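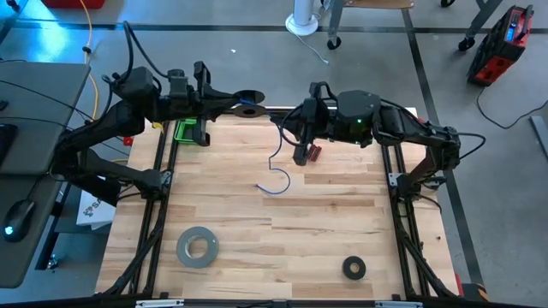 Maintaining Order Among Rolls of Tape

2026-06-08

Readers of this page will recall that the spring entries were devoted to the selection and finishing of a butcher-block work surface. The present entry concerns a smaller subject, which has nevertheless generated more correspondence than the surface itself: the storage, sorting and use of tape.

Tape is kept at this address in greater quantity than is strictly defensible. An inventory was last undertaken when the contents of the Sodthorpe workroom were moved here, and at that time the rolls occupied two drawers, a biscuit tin and the greater part of a windowsill. Several had been purchased twice. One roll of cloth tape, ordered from Proltholm for a bookbinding project that was later abandoned, had never been opened.

The arrangement now in force is as follows. Rolls with a wide center hole are stored on a horizontal dowel, 16 inches in length, fixed to the wall at shoulder height. Rolls with a small center do not fit the dowel and are stored flat in a shallow tray. The two groups are not to be mixed. Gray tape and black tape are the only colors permitted to remain on the work surface between sessions, as these are in constant use. All other colors are returned to storage at the end of the day.

It should be noted that a roll laid flat on bare wood will, over a warm season, leave a faint ring of adhesive. The finish on this top is a plain mineral oil, which offers limited protection. Any residue should be rubbed with a small quantity of the same oil on a cotton cloth, left for five minutes, and wiped along the grain. Scraping is not recommended. A scraper was used on the previous table and the marks were still present when it was given away.

The matter of the loose end has also been raised. The author's practice is to fold the last quarter inch under itself before the roll is set down. Correspondents have proposed buttons, paper clips and bread tags for the same purpose. Bread tags were tested here for most of a winter and performed adequately on masking tape, less so on anything with a cloth backing. The fold remains the standard.

With regard to purchasing, a rule of replacement has been adopted: a new roll is ordered when the old one has been reduced to about 200 inches, judged by eye. Black tape is obtained from Jondholm, whose rolls are consistently wound and tear cleanly by hand. Gray tape is bought wherever it is available. An earlier entry endorsed the Hodoroagă paper tape for labeling, and that endorsement stands, although the price has increased and the cardboard core is now noticeably thinner.

Small items remain the least satisfactory part of the system. Offcuts, caps and short lengths of wire tend to migrate to the corners of the top, where they stay until the next general clearing. A dish has been set aside for them on the shelf. Compliance has been partial.

A further entry, expected before the end of June, will address cord and string, for which no satisfactory arrangement has yet been found. Suggestions may be submitted through the usual contact form. Those concerning pegboard have already been received and considered.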